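Knitwear and fabric care > Washing
Topic: Fine knit tops become shorter after washing, what temperature do you use?

tullero_mum
Posts: 104
Hello all. I have a question for people who wash a lot of cotton knit. In June I bought several long-sleeved tops from the Perstead shop, and after 3 washes they are shorter in the body but the same in the width. The label says 40 degrees. I wash at 40 degrees. Should I complain to the shop, or is this normal for such a knit?

Venter
Posts: 1,207
It is normal. Cotton knit is stretched in the factory and goes back in length when it gets wet. You can pull it gently in the length while it is damp and dry it flat. I would not complain.

tullero_mum
Thank you, Venter. I always hang them on the line by the hem, with two pegs. Is that wrong?
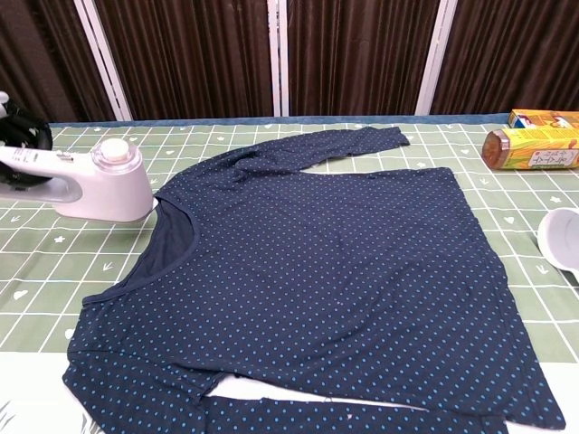 The navy one with the light blue dots, on the table.

stullum23
Posts: 23
I do not agree with Venter. If the label says 40, then the top must survive 40. I would write to the shop, politely, and give the measurements before and after.

Venter
And who measures a top before the first wash? I never did it in my life. Also most labels give the maximum, it is not a recommendation. I wash everything of this kind at 30, inside out, slow spin.

stullum23
I measure. From the shoulder to the hem, I write it on paper and keep it with the receipt. But fine, I understand that other people have less patience.

tullero_mum
Please do not quarrel because of my washing :) I did not measure, so I think a complaint will be difficult. I will try 30 degrees and flat drying. Venter, do you pull the sleeves also, or only the body?

Venter
Only the body. With the sleeves I smooth them with the hand and leave them. Do not pull at the neckline, it becomes wavy and you cannot repair this.

stullum23
With this last point I agree.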